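Fitting a liner to a round wastebasket: circumference, slack and trapped air

Posted 25 Jan 2025 in House notes

The liner in the study wastebasket has been slipping since August. The symptom is always the same. A new bag goes in, the cuff gets folded over the rim, and by the second or third day one side has let go and gone down inside with the paper on top of it. After that everything wet (tea bags, mostly) goes straight onto the plastic of the basket, and the basket has to be washed.

I had been blaming the bags. I have now measured both parts and the bags are only partly at fault.

The basket

It is a Putance, the medium round one, with vertical ribs down the outside and a thick rounded rim. The body tapers toward the base. I have had it for long enough that the label on the underside has worn off, so I can't give a model number.

I measured the rim with a sewing tape pulled snug along the outermost part of the roll. The outside circumference at the rim is 968 mm. I took it three times and the readings agreed to within a millimeter or so, which is better than I expected from a cloth tape.

The ribs matter less than I thought. They stop short of doing anything useful, because the cuff of the bag lies over them and touches only the high points. There is very little contact and therefore very little friction. On a smooth-sided basket the film tends to cling. On a ribbed one it bridges from crest to crest and slides. If you want the cuff to stay up on a ribbed basket, the rim has to do the holding.

The bags

The current roll is from Trandavine, 30 to a roll, clear high-density film, sold at Salcedo on the bottom shelf next to the freezer bags. The packaging gives a capacity and a thickness of 9 microns, and it gives a lay-flat width only in very small type on the inside flap. The lay-flat width is the number you need. Capacity is useless for fit, since a tall narrow bag and a short wide one can have the same volume and only one of them will go over your rim.

Doubling the lay-flat width gives the circumference of the opening. For these bags that works out to 1,045 mm. So the opening is larger than the rim by 77 mm, or close to 8 percent.

That is too much for a bag to grip by itself, though not so much that it falls in immediately. It sits there, looks fitted, and lets go when the first heavy item pulls on one side. A bag with an opening slightly smaller than the rim would stretch over and hold, but high-density film stretches poorly and splits along the side fold if you force it. The softer low-density type is more forgiving. I have most of a roll of the other kind left, so the rest of this is about making an oversized bag stay where it is put.

Taking up the slack

There are four ways I know of. I have used all of them for at least a week each.

Large rubber band around the outside, under the rim. Works. It also takes longer to remove and replace than anything else in the process, and the band perishes if the basket stands near a radiator.

Knot in the side of the cuff. Pinch the spare film together at one point, twist it, and tie a small overhand knot. Works well with soft film. With this film the knot tends to tear at the base when the bag is pulled out full.

Twist and tuck. Pinch the spare film, give it two full turns, then push the twisted tail back under the cuff, between the bag and the outside wall. This is what I do now. The tail sits under the thick part of the rim and the roll keeps it there. It can be undone with one finger.

Tape. A short piece of Girkov masking tape over the gathered part. Works, leaves residue, and the tape ends up in the trash with the bag every time. I stopped after the first week.

Jeanie Baxter wrote in under the last post to recommend binder clips. I tried two small ones. They hold better than any of the above, but they catch on the wall paneling when the basket is pushed back, and I have already fished one out of the paper recycling.

Procedure

I used to do this bent over the basket on the floor. I now do it on the small wooden table. The difference is larger than it should be. At table height both hands can work at the level of the rim, and the bag has somewhere to lie while it is being unfolded.

1. Empty the basket and check the inside of the base for anything sticky. A bag that sticks at the bottom will not come out in one piece.

2. Stand the basket toward the back of the table. Leave the front clear for the bag.

3. Tear one bag off the roll and lay it down next to the basket, still folded. These come off the roll in a long narrow strip and need to be opened out lengthwise before anything else. Find the sealed end first. It is stiffer and has a visible line across it. The open end is the other one. I have tried to open the sealed end more times than I care to record.

4. Pick the bag up by its open end, with both hands near the upper edge. Let the rest hang.

5. Rub the two layers of film against each other to separate them. With thin film this is the slowest step. Slightly damp fingertips help. Blowing at the edge does nothing until there is already a gap.

6. Once open, pull the bag sharply upward and down again to get some air into it. It does not need to be full.

7. Lower the sealed end into the basket and bring the open edge over the rim, far side first, then the near side. Doing the near side first means reaching across your own work.

8. Turn down a cuff on all sides. Mine is the width of three fingers. Less than that slips, and more shows below the rim and looks untidy.

9. Vent it (see below), then gather the slack, twist and tuck. 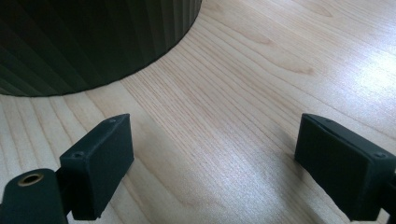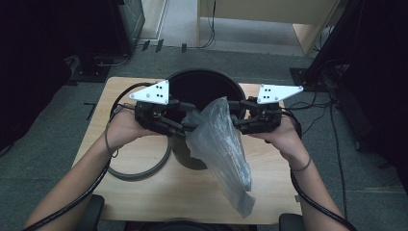
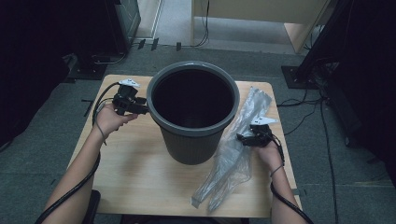

Venting

The bag and the basket form a reasonably good seal at the rim once the cuff is tight. The air underneath has no way out. The bag floats in the upper half of the basket, and the first thing dropped in pushes the whole liner down and drags the cuff with it. I think this accounts for more of my slipped liners than the slack does. The two faults look identical afterward.

The usual advice is to drill holes low on the side of the basket. It is sound advice for a kitchen bin. I have not done it here, because this basket sometimes gets used without a liner for pencil shavings and I don't want them on the carpet.

What I do is lift the cuff at one point with a finger, put the other hand flat inside the bag, and press it down to the base and then out to the wall, going once around. The air leaves past the lifted finger. Then the cuff goes back down. A liner fitted this way follows the inside wall closely and carries its load on the base of the basket, where it should.

The reverse problem shows up on removal. A full bag that fits the wall well is held in by suction. Lift the cuff first and let some air get down behind the film before pulling. If it still resists, lay the basket on its side.

Results so far

Two weeks with the twist and tuck plus venting, same roll, same basket. One slip, on a day when I had skipped the venting. No splits. One bag had a pinhole near the bottom seal, found by way of the tea bags, and I put that down to the film.

I also tried one week venting only, with no attempt to take up the slack. The cuff loosened on one side but stayed over the rim until the bag was half full of paper. For a basket that only takes dry waste that would probably be good enough.

Storage of the roll

I kept the roll in the bottom of the basket under the liner for years, as people do. It saves a trip to the cupboard. It also raises the liner on one side, so that the load is uneven and the bag leans on the cuff opposite. I have moved the roll to the desk drawer for the time being.

Next time I am at Salcedo I will check the inside flaps of the other brands for a lay-flat width under 484 mm, which is half the rim. If there is one in low-density film I will buy a roll and repeat the two weeks. Measurements from other round baskets are welcome in the comments, outside of the rim please, in millimeters.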